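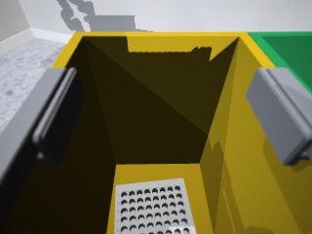
The Goswood Bin Challenge is a student robotics contest held every year at Morin College, and it happens entirely inside a computer. Teams write a program that steers a simulated robot arm, and the program has to find an object in a deep yellow bin, pick it up and put it down in the green bin right next to it. I've been in the club that runs it for a good while now (first as a very bad competitor, later as one of the people who fixes the scoring script at midnight), so this entry for the campus wiki leans on what I remember as well as on the club's notes.

Name and background

Goswood is the student robotics club. The name comes from the side entrance of Budach Hall, where the club has its room, and people have argued about what the entrance was named after for as long as I've been around. Budach Hall itself dates from 1858, and its wiring feels like it too. For years the club had one real arm on a cart, and everyone had to take turns with it. You could wait a whole evening for a few tries, and if the gripper jammed, that was the end of your evening.

The move to simulation started as a side project. A few members built a room in software with a speckled floor, plain walls, white baseboards and a pair of bins, and suddenly every member with a laptop could practice at home! The arm on the cart still comes out for open house, but the contest has stayed virtual.

The simulator

The software is called Skitel. It was written by club members over a couple of summers and is now on version 3, the first one with decent shadows. I know shadows sound like a silly thing to get excited about. But the fingers and the bin walls throw dark shapes all over the inside of the yellow bin, and a program that looks for "the dark bit" or "the light bit" will happily chase a shadow into the corner. In the older versions everything was lit evenly, and some programs that did beautifully there fell apart the week we switched.

Skitel gives each team a camera view looking down between the two gripper fingers, plus the position of the arm. That's all the program gets. It isn't told where the object is.

The task

A run begins with the gripper open above the yellow bin and ends when the object is resting in the green one, or when the clock hits 60 seconds. The bin gets narrower toward the bottom, so there is much less room down there than you'd guess from the top, and the fingers have to go in fairly straight. Touching a wall is allowed. Shoving the bin is a fault.

The objects change from year to year. The one most people remember is the rack, a light gray block with a grid of round holes across the top. Beginners love it at first — it's big, it's pale, it stands out nicely against the yellow. Then they find out that it sits a little crooked, and that a gripper coming down square to the bin meets it at a bad angle. My own first program grabbed for a hole as if it were a handle and got nothing at all, over and over. The usual answer is to work out which way the long edge of the rack is pointing, turn the wrist to match and only then go down.

Scoring

Points are given for a clean lift, for a clean release, and for time left on the clock. Dropping the object outside both bins ends the run with whatever points you had. Faults come off at the end. The final score is an average over many runs with the object placed a bit differently each time, so one lucky grab doesn't help much. Teams hate this rule in their first year and defend it fiercely in their second.

There was a long fight over whether time should count for so much. One spring the winning program was quick and rough and bounced the rack off the rim on nearly every run, and after that the fault penalty went up. I voted against raising it and I still think I was right, but the programs since then have been much nicer to watch.

How teams prepare

Most teams start with hand-written rules and move on to some kind of learning later. For the learning side the club keeps a shared set of 3000 recorded practice runs, made by members driving the simulated arm with a game controller. They're uneven! Some are smooth, and some are clearly the work of a person eating dinner with the other hand. Teams are free to throw out the ones they don't like, and a lot of the talk at January meetings is over which ones to throw out.

New members usually get the same starter job, which is to hold the gripper wide open over the yellow bin and write code that prints the angle of whatever is lying at the bottom. It doesn't move anything. It takes most people longer than the moving part does.

Joining

Any Morin student can enter, alone or in a team, and you don't have to be studying engineering (I wasn't). Skitel runs on the library machines, slowly, and on most laptops a bit better. Sign-up is on the sheet outside the club room in Budach Hall, and the current rules are pinned up next to it.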